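ヒカヌラ温泉プールの浮き輪「ラドワン」を一夏使ってみた

大人向けの大きな浮き輪を買うという行為には、ある種のあきらめが必要だ。店頭で畳まれた姿を見ているうちは、まだ引き返せる。レジを通ったが最後、自分は「流れるプールで流されたい大人」として夏を過ごすことになる。

今回取り上げるのはGelbergの「Radwan」。背もたれ付き、持ち手が左右にあり、尻の部分がメッシュになった一人乗りの浮き輪である。広げたときの直径は113センチ。価格は送料別で1696円だった。この値段で背もたれが付くなら文句は言うまいと思って買い、その後かなり文句を言ったので、以下に書く。

使った場所は、うちから電車一本で行けるHikanuraという水の遊園地だ。波のプール、流れるプール、スライダーが三本。そして子ども用の、バケツの水が定期的に落ちてくるあれ。八月に通い詰めて、同じ浮き輪で流れ続けた。

まず空気入れ。口で膨らませようと考えている人は考え直してほしい。私はやった。売店の横の日陰で始めて、背もたれが立ち上がるころには視界の端がちかちかしていた。空気室は三つに分かれていて、それぞれに弁がある。弁は逆流防止付きと書いてあるが、口を離した瞬間に、ふす、と少し返ってくる。この「ふす」が地味にこたえる。二度目からは園内の無料エアポンプに並んだ。列は長いが、酸欠よりはいい。

膨らませる順番にもこつがある。背もたれを先に入れてしまうと本体がねじれて、座ったときに右肩だけが水に沈む。本体、尻まわり、背もたれの順が正しい。説明書には順番の記載がなく、代わりに「楽しい水の時間を！」とだけ大きく印刷してあった。
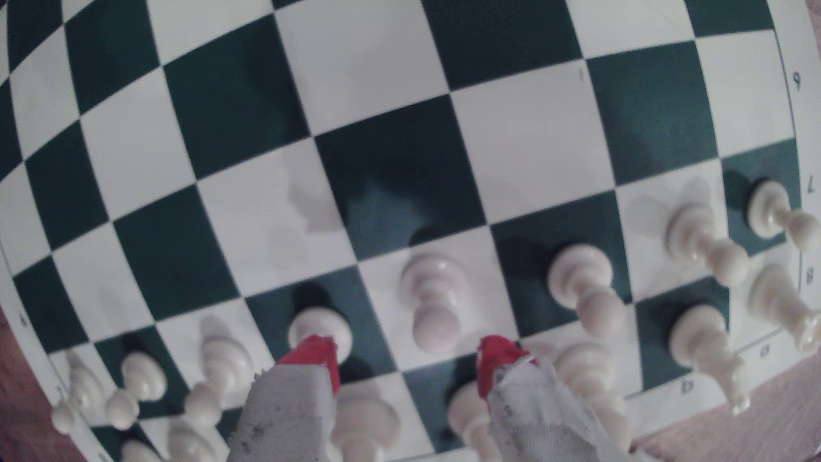
うちのは背もたれから先に入れても沈みませんでしたよ、体重の問題では。

という指摘を、前に浮き輪の話を書いたときにもいただいた。体重の問題である可能性は否定しない。ただ、沈むのが毎回右肩だけなのはどう説明するのか。私の右半分だけが重いのか。念のため本体から先に入れたら直ったので、私は順番説を支持し続ける。

乗り心地の話をする。流れるプールでの安定感は、正直かなりいい。背もたれの角度が絶妙で、空と、スライダーの裏側と、たまに監視台が視界を通り過ぎていく。メッシュの座面は水が抜けるので尻が冷える。暑い日はこれがありがたく、曇りの日の夕方四時を過ぎると少し後悔する。

問題は乗り降りだ。浅いところで後ろ向きに腰を落とせば乗れる、と箱には書いてある。そのとおりにすると浮き輪だけが前に逃げる。逃げた浮き輪は流れに乗り、私は歩いて追う。流れるプールで自分の浮き輪を歩いて追いかける大人ほど、周囲が目を合わせてくれないものはない。持ち手を両方つかんでから座ると成功率は上がるが、今度は手を離すタイミングを失い、しばらく万歳に近い格好で流れることになる。

降りるときはもっとひどい。メッシュが深いので、立とうとすると尻が抜けない。結局は横に転がって落ちるのが一番早かった。落ちた拍子に水を飲む。カルキの味で夏を感じる。

波のプールには持ち込めない。Hikanuraの規定で、直径が一メートルを超える浮き輪は流れるプール限定なのだ。113センチという数字を恨んだのはこのときである。あと一回り小さければ波にも乗れた。係の人に「空気を少し抜けば」と食い下がってみたが、にこやかに首を振られた。

比較のために、以前使っていたVerkskaの浮き輪にも触れておく。あちらは背もたれがなく、ただの輪である。軽く、すぐ膨らみ、すぐ乗れて、すぐ降りられる。波のプールにも入れる。こう並べるとVerkskaの圧勝に見えるし、実際そうかもしれないのだが、ただの輪には首の置き場がない。一周すると首が凝る。Radwanなら三周いける。私がプールに求めているのは周回数なので、ここは譲れない。

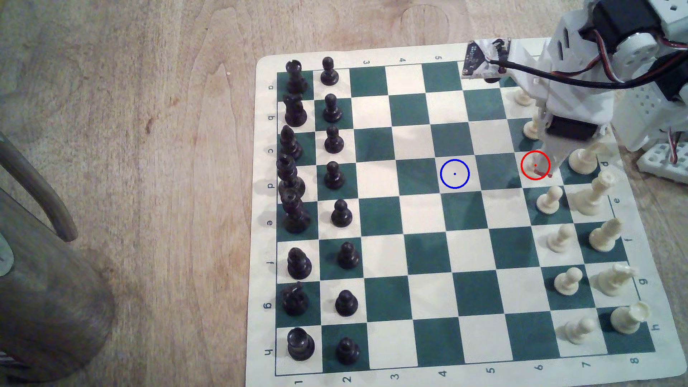
文・水遊び用品担当ライター

耐久性について。ひと夏で穴は開かなかった。継ぎ目も無事だ。ただ、右の持ち手の付け根が白っぽく伸びてきた。万歳の格好で流れていた時間が長すぎたのだと思う。補修パッチは付属しているが、これが本体と違う色で、貼ると遠目にもよく分かる。目印になると前向きに考えることもできる。同じ浮き輪の人が園内に何人もいるからだ。

片付けは面倒くさい。空気を抜くのに弁をつまみ続ける必要があり、三つともつまんでいると親指が痛くなる。メッシュが水を含むので、抜いて畳んでもしばらく滴る。帰りの電車で床に小さな水たまりを作りたくなければ、大きめの防水袋が必須だ。袋は付属しない。私は園内の売店で1046円の袋を買った。浮き輪本体の値段を思い出し、しばらく売り場で立ち尽くした。

ロッカーも一考の余地がある。膨らませたままでは当然入らないし、濡れたまま畳むと小型ロッカーの扉がぎりぎり閉まらない。最後に肩で押す。開けるときは押し返してくる。昼食のたびに抜くのは現実的でないので、芝生の休憩スペースに置いておくことになるが、風の強い日は転がる。よその家族の敷物の上で発見したときは、先方の子どもがもう乗っていた。乗り降りは私より上手だった。

点数を付けるなら10点満点で8点。減点は弁の「ふす」と、袋が付いてこないこと。右肩の件は順番を守れば解決するので引かなかった。流れるプールが目当てで、首が弱く、空気入れの列に並べる人には向いている。波のプールが好きな人は素直にVerkskaの輪を買うといい。スライダーが好きな人は、そもそも浮き輪を貸してくれるので何も買わなくていい。

来年も使うつもりで、いまは風呂場に干してある。メッシュがまだ乾かない。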